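Looking After Your Movie Discs
by Gráinne Hegarty

We have 103 movies on the shelf at our house, mostly old comedies and a few concert films my sister passed along, and over the years I've learned a thing or two about keeping them playing. Wipe a disc from the center straight out to the rim with a soft, damp cloth, never around in circles, and let it dry before it goes back in the case.

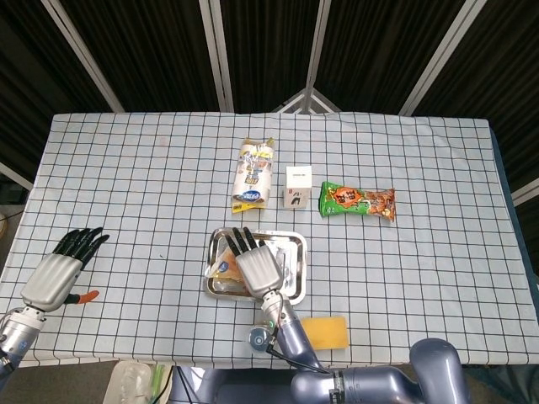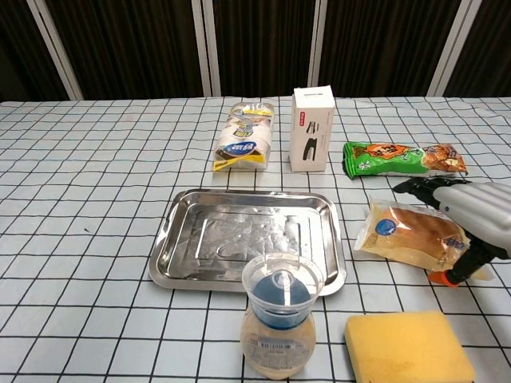 On the checked tablecloth

Store the cases standing up, like books, and well away from the radiator (I lost a lovely old musical that way and I still miss it!). If one skips, try it in a second player before you give up on it. And do write the running time on a sticker on the spine, so when it's late you can pick something short without opening six cases.

Posted Jun 17, 2018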